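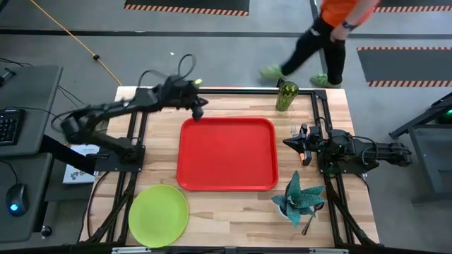

Call for participants: Table Setting Project, Gukham Student Robotics Group

Applications are invited for the spring intake of the Table Setting Project, run by the student robotics group at Gukham. There are 20 places. The project runs for one term, starting in April, and is open to students of any department who have finished their first year. No fee is charged and no payment is made.

The task

Two arms fixed to opposite sides of one table are to lay and clear a place setting: tray, plate, cutlery and a drinks bottle. Each team receives the same hardware and the same set of objects and writes its own control software. Teams may use recorded demonstrations, hand-written motion plans or a mixture of the two. The method must be stated in the team's first report and may be changed once during the term.

Cutlery is the hard part. Forks and spoons are thin, they reflect light, and they slide when gripped near the end of the handle. Last year's teams lost most of their marks on the fork. Applicants with an interest in grasp planning or in finding shiny objects in camera images are encouraged to say so.

At the end of term the teams enter the Strand Cup, an internal competition judged on finished place settings. Each team has 40 minutes at the table, including set-up. Dropped objects may be put back by hand at a cost of 5 points each. Contact between the two arms ends the attempt, and the score up to that moment stands.

Roles

Software member. Writes and tests motion code for one or both arms. Working knowledge of Python is required. Experience with version control is useful and will be taught to those who lack it.

Data member. Records demonstrations, checks them for errors and keeps the log. No programming experience is needed. The work is repetitive and calls for patience. A data member who labels a recording wrongly can cost the team a full day of training time, and applicants should bear this in mind.

Hardware member. Looks after mounts, cables and gripper fingers. Must be able to use hand tools and read a simple wiring diagram. Hardware members are also responsible for the emergency stop check at the start of every session.

Applicants may put down two roles in order of preference. Changes of role after the second week need the agreement of both teams affected.

Time required

Members attend one evening session a week, from 17:30 to 20:30, and should expect to spend a further three hours a week on their own work. Table time outside the evening session is booked through the Girketti calendar. Bookings are for one hour and may not be joined end to end unless the next slot is still free on the morning itself.

Safety and conduct

All members complete the induction before touching the equipment. It takes one session and ends with a short practical check. The rules below apply from the first day.

Arms are powered down before anyone reaches over the table.
One person at the keyboard is named as operator and says aloud when motion is about to start.
Closed shoes are worn. Long hair is tied back and lanyards are taken off.
Extension leads are unplugged and coiled at the end of the session.
Food stays outside the room.

A member who breaks the first rule is removed from the booking list for the rest of the term.

Supervision

The project is supervised by Dr Damilola Ezeani. Yoga Wijaya leads the evening sessions and is the first contact for software questions. Dennis Bellamy gives the induction and signs off all changes to the mounts and wiring. Spare parts are requested from him by form, with the part number filled in.

How to apply

Send one page, as a PDF, stating your course and year, the roles you want, and one thing you have built, repaired or tested, with a short account of what went wrong. Code samples are optional and should be no longer than one file. Group applications are not accepted; teams are made up after selection so that each has at least one member in every role.

Applications go to Elsie Fothergill at the Bondedon Building, room 53, or through the group's page on the student portal. Applicants on the shortlist will be asked to a conversation of fifteen minutes, and may visit a running session beforehand if they wish. Questions about access to the building or adjustments to the equipment should be sent to Beryl Bickerstaff before applying.

Students who took part last year may apply again but must choose a different role.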